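Every March I sit down with the Plemadby store budget, and every March somebody slides a robot brochure under my coffee cup. This year it was a shelf-stocking machine from Zastel, and I'll admit I got excited (it has a lovely arm!). Then I asked what it costs to keep the thing running, and we all got very quiet.

My gripe is with the order we do things in. We pick the machine first and go hunting for a job afterward. The Ginell floor scrubber cost us $2,811 in repairs last year, and the aisles it was bought for are too narrow for it anyway. I'd have happily spent $200 on a decent mop and bucket!

So before anyone signs, I want two weeks of watching people stock the small stuff.

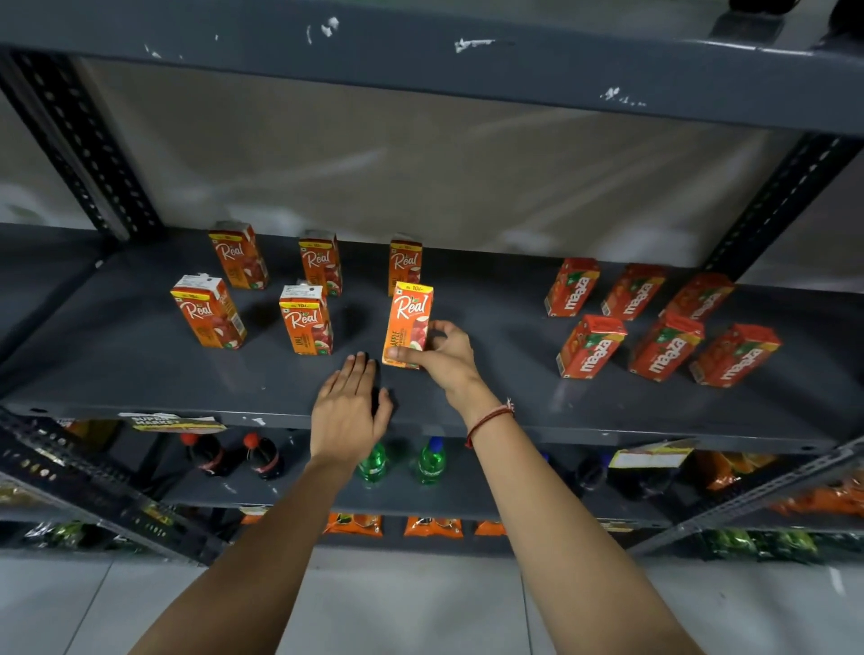 Write down where the time goes, then ask Berrada and Zastel both to quote on that job, with service and spare parts in the price. And rent for six months first, please. If the salesman won't rent, I'd keep the money in the drawer and fix the freezer door.

Contact | © 2024 Plemadby Shopkeeper | Back to top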